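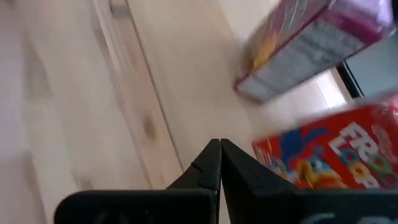 Brenex Morris top: a seam between two boards, and the small knot.

Brenex Morris Wood Tabletop, 2000 mm
Review by Vsevolod Harasym

Print | E-mail

We needed a new top for the big table in the shared workroom. The old one was white laminate that had swollen along one end where a kettle used to stand, and the swelling had reached the point where a mug would not sit level on it. I wanted real wood this time, in a light color, and I did not want to spend what the local shops were asking for a custom piece. The highest quote I got was 4000, without delivery.

The Morris is Brenex's mid-range top. It is sold without legs in a few sizes, and I ordered the 2000 mm one for 1299 through the Narkham store. The cheaper range is thinner and comes only with a printed surface. I looked at it in the store and passed.

Delivery and weight

It came in August, flat, in one long carton with foam along the edges. The packing was good at the corners and thin in the middle. Ours had a dent in the cardboard halfway along, but the wood under it was fine. The listed weight is 80 pounds and I have no reason to doubt it. Arsen Tymoshchuk took the other end and we still put it down twice between the door and the table. Order the version with a lift to your floor if you are above the ground level. We didn't, and I would pay for it next time.

There is a sheet of instructions in the carton. It covers drilling depth and oiling. It does not tell you which side is meant to face up, and the two sides are not the same. The better one has longer, cleaner grain. Check before you drill.

Color and grain

The catalog calls the color "natural." In our room it is a pale cream-beige with some peach and tan in it. The grain runs lengthwise along the boards in long streaks, a bit wavy, and from the far end of the room it looks warmer and more striped than it does up close. If you are matching it to other furniture, ask for a sample. The photo on the store page looked grayer on my screen than the top does in life.

There are knots. One of them is small, oval and dark brown, and it sits on one of the wider boards where I notice it every day. I like it. Arsen does not, and asked if we could send the top back over it. The product page says small knots are part of the grade, so I don't think we would have gotten far. They are flush and filled, and I can run a fingernail over them without catching.

Seams

The boards are joined with a visible line, darker than the wood on either side. On ours the joints are straight. They look like shallow grooves, and to the touch there is a very slight dip. A pen will follow it if you write on a single sheet of paper, so keep a pad handy. Flour and fine crumbs collect there too. A stiff dry brush gets them out and a damp cloth mostly pushes them along.

If you want a surface for rolling dough or cutting paper with a knife and ruler, I would look for a top with tighter joints. For sorting, packing, eating lunch and general work, the seams have not been a problem.

Everyday use

The table gets used for a bit of everything. Groceries for the snack shelf are unpacked on it, and small boxes are a fair test of a flat surface — a cereal-bar box stood on end will rock on a bad one. I have stood them all over the Morris, including right across a seam, and they stay put. Bright packaging looks good against the pale wood, for what that is worth. There is also a small succulent in a round white planter that lives on the top. I lift it once a week to check for a ring. None so far, though I am careful when I water it.

Scratches: a few. The finish is an oil and it is soft. Cardboard does nothing to it, but a box dragged with grit under it left a fine line that I can find when the light is low. I rubbed in some more oil with a rag and it faded to where only I would look for it. You could not have done that with the old laminate.

Stains: coffee wiped up inside a few minutes leaves nothing. Coffee left over lunch left a faint brown edge, which took two rounds of light sanding and oil. Red marker did not come out fully. I stopped trying.

Movement: all wood tops move a little with the seasons. When the heating came on I put a level across ours and found a very small cup toward one end. Tightening the bolts took most of it out. Use slotted brackets, not plain screws through the frame.

The top looks fine against black metal. Ours has a black rail along one edge and black drawers under the other side, and the contrast makes the wood look lighter than it did in the store.

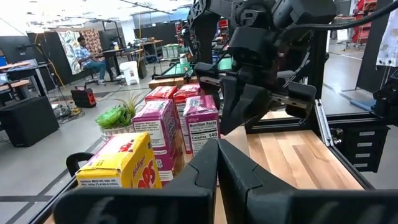
What I would change

The edges are too sharp as delivered. I went over the front one with fine sandpaper before anyone leaned on it, and it took half an hour. The oil supplied is a small tin that covers the top once — buy a second with the order, as shipping it alone costs nearly as much as the tin. And the bottom should be marked as the bottom.

I also had a question about the warranty and wrote to the store. The reply came after eight days and answered something else. A second message got a proper answer the same afternoon.

Would I buy it again

Yes, at 1299. At the full list price I would get another quote from a joiner first. It is a solid, plain tabletop in a good color, it can be repaired at home with a rag and a tin, and it has taken daily use well. People who want a perfectly even surface with no knots should look at the selected grade.

Print | E-mail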